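Jorholm hardware working group, minutes, February

Opened 5 pm. Previous minutes accepted without change.

1. Raverow build nodes
Nine nodes now run the new BIOS. Memory training failed on one at the rated speed; it stays one step lower until the DIMMs are swapped. Peak draw at the wall was 221 watts per node.

2. Cooling
The Grumlow tower cooler clears the tall memory modules. Fan curve to be flattened below 18 per cent load. 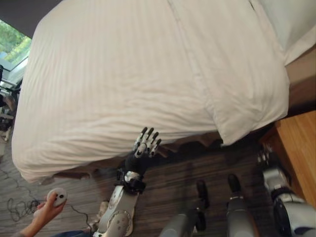

3. Storage
Firmware on the Tạ test rig remains one version behind. Update deferred until the backup is verified.

Action: reorder thermal paste, five tubes.

Closed 6:10 pm.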